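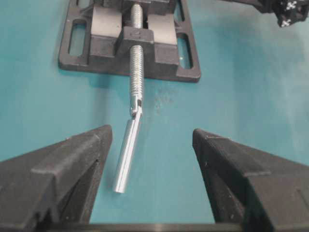

I have now put 31 hours into Pukby, a game in which you crash on a moon and are punished for it with carpentry. Kosico calls it a "survival workshop," and the workshop half is why I bought it. You start with a rock, you hit things with the rock, and eventually the rock lets you make a table, and the table lets you make other tables. The whole first act builds toward unlocking the vise. I mean an ordinary vise, like the black one up there with the long screw down the middle, a tool that in my world you can get without defeating anything. In Pukby it takes two boss fights and a swamp. When I finally had it, the game played eleven seconds of choir, and I'm ashamed to say I stood up.

I should explain that I don't like survival games. I have said so on this blog many times, usually in the middle of a paragraph about how many hours I've spent in one. I don't like hunger meters. I don't like thirst meters, which are hunger meters with a different icon. I especially don't like being told that my character is "chilly," as if I'd brought her out without a coat. And yet every fall, when it gets dark at five and my more dignified hobbies start requiring shoes, I end up chopping down a pixel forest so I can build a shed to keep the forest in.

This year it was Keegan's fault. Keegan Tipoki and I have played co-op games together since we shared an apartment, and he has never once read a tutorial. His message said only "it has a winch," and I had paid for my copy before I thought to ask what the winch was for. (It's for pulling the second lander out of the swamp. Neither of us knew this until we had used the winch to drag our own house into the swamp.)

The moon is called Atier and it is very pretty. I'll give Kosico that without a fight. The sky goes a sort of bruised peach before a storm, and the grass leans over ahead of the wind so you get a few seconds of warning. Amirhossein Kazemi's music mostly stays out of the way until you're about to be eaten, at which point a single cello comes in and you learn to hate cellos. I spent a whole evening on a ridge above our camp just watching weather come in, and I'd call it the best evening I had with the game if I hadn't starved to death at the end of it.

The inventory, though. I need to talk about the inventory. Your backpack has 10 slots. A log takes one slot. So does a single nail. You might think nails would stack, having seen nails, and they do, but only after you build the Nail Pouch, which takes up a slot and requires nails. For the first six hours I walked back and forth across a meadow carrying a nail in each slot like a woman delivering invitations.

Then there are cables. Act two is where the power grid comes in, and every machine you build wants to be plugged into every other machine. The game models each cable as a physical thing with its own length and its own opinions. They sag and they catch on doors. Plugs have a right way up, and the game won't tell you which it is until you've tried the wrong one, and I can only assume somebody on the team was working through something personal. I have known one USB cable in my life that went in on the first try and I still think about it.
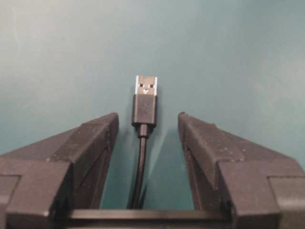 The Heydari problem

Heydari is the ship's computer. It survives the crash, it talks to you through your helmet, and it has opinions about your roof. I went in expecting to mute it within the hour, as I have muted every helpful floating voice since about 2007, and instead it's the best-written thing in the game. The writer is Fatemeh Bahrami, and whoever gave her permission to let the computer sulk deserves a raise. If you ignore its advice three times in a row it stops giving advice. It just goes quiet. Then, when you fall off something, it says "Mm."

The trouble is that Heydari is also the save system. You can only save by sitting down at the console and having a conversation with it, and the conversation can't be skipped. The first dozen are lovely. After that you're at your desk at a quarter past midnight on a work night, holding the A button while a computer reminisces about a hydroponics bay. I got up and brushed my teeth during one. When I came back it was asking me whether I'd been listening, and one of the options was "No," so I picked it, and it started again.

In co-op it's worse, as both players have to agree on every line of dialogue before it moves along. Keegan answers everything with the rudest available option. I am the sort of person who apologizes to vending machines. We have had real arguments, out loud, over headsets, with his kids asleep in the next room, about whether to be polite to a fictional computer about its feelings concerning lettuce.

Repairs, and the bit I'd keep

What saves it for me is the repair mini-game. You bring a dead part back to the bench, clamp it down, and the camera drops in close. All the meters go away. There's no storm, no cello. You test one connection, then the next one, and you swap what's broken, and the part wakes up with a little cough of light. It has no timer. You can't fail it, you can only take longer. I fixed a radio one night and then took it apart so I could fix it again. 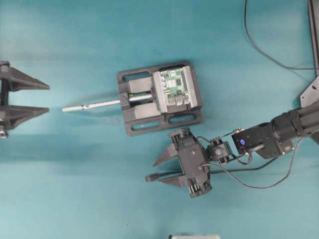
A small green circuit board in a black vise-style holder.

I'd happily pay full price for a game that was only that. Give me a bench and a lamp and a crate of broken things, and let Heydari sit in the corner saying "Mm." Keegan disagrees. He thinks the repair bench is where the game goes to nap, and he uses the time to fetch himself a sandwich, which explains why all of our radios were fixed by me and all of our crumbs are in his microphone.

The big patch lands on November 14, 2023, and the notes run to 793 lines. I read them over lunch. They've fixed the swamp physics, the doors, and a bug where your character could become married to a goat. They have made nails stack. There's a line near the bottom that says "Heydari now remembers if you have been rude," with no further details, and I sent it to Keegan without comment.

He hasn't written back. Our house is still in the swamp, by the way. We've put a second floor on it.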